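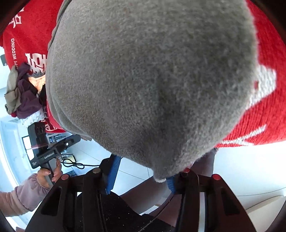
Do ceramic bearings make a longboard faster?

Maybe on a test stand. On a hill with a person standing on the board, I have yet to see a difference I would pay for.

Three of you wrote in after the February issue wanting to know why I hadn't covered the new Pledex Hybrid set, the one with ceramic balls, a steel race and a box that opens like a ring case. Fair enough. I bought a set with my own money, rode it, and kept notes. I went in doubtful and came out about the same, with sore knees.

Start with the price. A set of eight is $84. The plain steel set from the same company is $20 and comes with spacers, which the Hybrid set doesn't. So before you've rolled a foot, you're paying more than four times as much and then buying spacers.

What Pledex promises is "up to" a longer roll. I'd like everyone to get into the habit of reading "up to" as "somewhere between nothing and this." The sheet in the box shows a graph of free spin, meaning a wheel on an axle with no load, flicked by a finger. The Hybrid goes on spinning long after the steel one stops. It looks great on a shop counter. Nobody I skate with weighs as little as a finger.

A bearing in a bare wheel has almost nothing to do. Stand on the board and other things take over: the urethane squashing against the road, the road itself, and above about 15 mph the air pushing on your jacket. Bearing drag is in there somewhere, but it's small change next to the rest. Shields and thick grease will kill a free spin test on any new bearing, and both of those are good things to have in a gutter full of sand.

So I did a roll-out. We used the old quarry road in Flosden, where there's a painted line at the top of the last dip and then a long flat. Mingxuan Shen stood on the board without pushing, arms at his sides, same shoes, same hoodie, and rolled until he stopped. Seven runs on steel, seven on ceramic, same wheels swapped over at the side of the road. I marked each stop with chalk.

Best run on steel: 364 feet from the line. Best run on ceramic: a hair longer, but well inside the spread of either set. One gust of wind did more than the bearings, and so did Mingxuan crouching for a second on run four to look at a beetle (I threw that run out and made him do it over). This isn't a lab, and I won't pretend fourteen rolls on a quarry road settles anything for racers who care about a tenth of a second. If the gain were as big as the box suggests, though, I'd expect chalk to find it.

Then there's the rating printed on the shield. ABEC numbers describe how tightly the part is made. They leave out a lot that matters on a board, like how it takes a sideways load when you slide, or how it holds up when you jump off a curb with it. A high number on a cheap bearing tells you somebody owns a printer. I've had unrated steel bearings from Rønning outlast two sets with big numbers on them, and I've had a bad batch from Rønning too, so don't take that as a love letter.

The one claim I'll give ceramic is rust. Ceramic balls don't rust. But in a hybrid the races they run on are steel, and those will. "Rust-proof balls" on the package is true and will do you no good if you put the board away soaked and find orange rings in the spring. Full ceramic bearings exist, at prices I'm not going to type here, and I don't love the idea of brittle races under a rider who drops off ledges.

The story that ceramics never need cleaning comes up at every meet in Rurnamley. I asked the two riders who swear by it to pop their shields. One set was clean. The other was full of brown paste, and he had been telling people how smooth it felt.

Here's where I would put the money. Clean what you've got. Take the shields off, soak the bearings in a solvent that suits the seals, dry them properly, and put in two drops of light oil. Use spacers and speed rings. Tighten the axle nut until the wheel has the tiniest bit of side play and stop there – I see overtightened nuts at every session, sometimes on boards that cost $500. If there's anything left over, buy wheels that suit the road you ride. You'll feel those in the first ten yards.

If you already own the Hybrids, ride them and enjoy them. They're decent bearings. I've left mine in the cruiser and will look at them again once they've been through some dirt. I would love to be shown a loaded roll test from Pledex with the rider's weight and the number of runs on it. I asked them for one and got back a discount code.

– Seraina Riedl

Comments (4)

gravelmouth
Been saying this for years. My buddy spins his wheels in the parking lot like a fidget toy and I still pass him on the hill.

Mingxuan Shen
It was a really good beetle.

tk_low
You tested brand new against brand new. Half the point is how they run after a season. Do it again in the fall with the same sets and I'll listen.

Seraina Riedl
@tk_low Reasonable. Both sets are in use now, steel on the commuter, so they won't get equal abuse. I'll swap them halfway through and see what the chalk says.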